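Chores gallery — can the machines do it yet?

Quick page, more to come. Glenys Llewellyn asked for pictures from the Stanstead sessions so I'm putting them up as I sort them. Question is the same one we had in May — would you let a robot tidy your desk, or your shop counter, while you got on with something else? My answer so far — some bits, slowly. Folding is still a mess. Hard boxes are fine. Soft things are where it gets intresting.

The desk job is pens back in the pencil case. Sounds like nothing. Kids do it at 8. But a zip pouch sags and the mouth shuts on you, so it realy wants two hands.

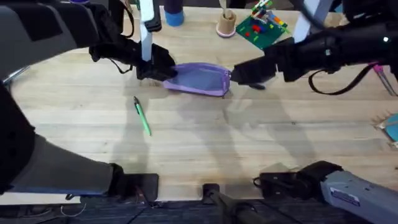

Desk job, Stanstead. One gripper at each end of the purple pouch, top open, green pen still on the table.

Powell reckons shop counters come first, homes later. Fewer odd objects, same shelf every day. I'd go along with that. A kitchen drawer is a different animal — nothing in it matches.

Lustport set next, shelf stacking and a bit of wiping down. Captions when I get a minute. If you want bigger copies for the Stesero newsletter ask Glenys, she has the colour files.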